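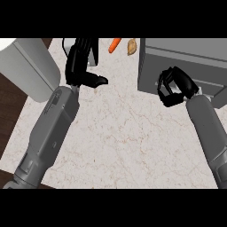 Teaching by hand, one kitchen at a time

The target for the spring round was 3138 usable demonstrations, and the team at Wedisport reached it on 21 May 2022. A demonstration, in the sense used here, is one complete attempt at a kitchen task, carried out by a person steering two simulated arms and stored with every joint position, finger position and rendered view. The learning system is given nothing else. It receives no written rules about drawers or vegetables, only the record of what the operator saw and what the operator did next.

Wedisport occupies one floor of a former seed merchant's office in Trurkthorpe. Most of the floor is desks. Nisreen Twal, who runs collection, schedules operators in blocks of 21 minutes with a break after each. Longer blocks were tried and dropped. "The error rate was acceptable," she says. "The style changed. People began to take shortcuts with the wrist, and a model will learn a shortcut as readily as anything else."

The simulated kitchens are generated from a common parts list. Worktop, cabinets, appliances and loose food can all be swapped, and the lighting moves between episodes. The arms and the hands stay the same. Each hand has several jointed fingers, and this is the main source of difficulty. A two-jaw gripper is either open or closed to some degree. A hand can be half closed in a great many ways, and two operators asked to pick up the same carrot will rarely choose the same one.

Hatice Öztürkmen writes the task sheets. Each gives a start condition, an end condition and a time limit, and says nothing about method. An earlier version did specify method, down to which finger should touch first. The resulting data was tidy and the policy trained on it failed whenever an object lay at an unfamiliar angle. The sheets were cut to half a page in September and have stayed that length.

Review takes longer than collection. Every episode is replayed in the simulator from its stored commands, and if the replay ends in a different state from the original the episode is rejected. Contact is the usual culprit. Small differences in how the physics engine resolves a fingertip against a hard edge can add up over a few seconds until an object that was held is on the worktop. In the spring round, 76 episodes went this way. Öztürkmen keeps them in a separate store and uses them to test new versions of the engine.

Episodes that pass replay are then graded on a scale with 3 levels. The top level is a clean success. The middle level is a success with a recovery in it, such as a second attempt at a grasp. The bottom level is a failure. Twal would like more of the middle level. A system trained only on clean runs has never seen its own hand in the wrong place - and it will be in the wrong place fairly often.

The tools have changed as well. Replay and grading now run in Coşkun, an in-house program that shows the operator's view beside a plot of joint speeds. Pauses appear as flat sections. A long pause before contact usually means that the operator could not judge depth, and those episodes are flagged so that the camera position can be looked at before the task is issued again.

Work on the next set, Narkelton, has begun. It uses the same arms in narrower kitchens, with cabinets placed closer to the hands, and the first task sheets are out with operators for comment. The time limits have been left blank for now.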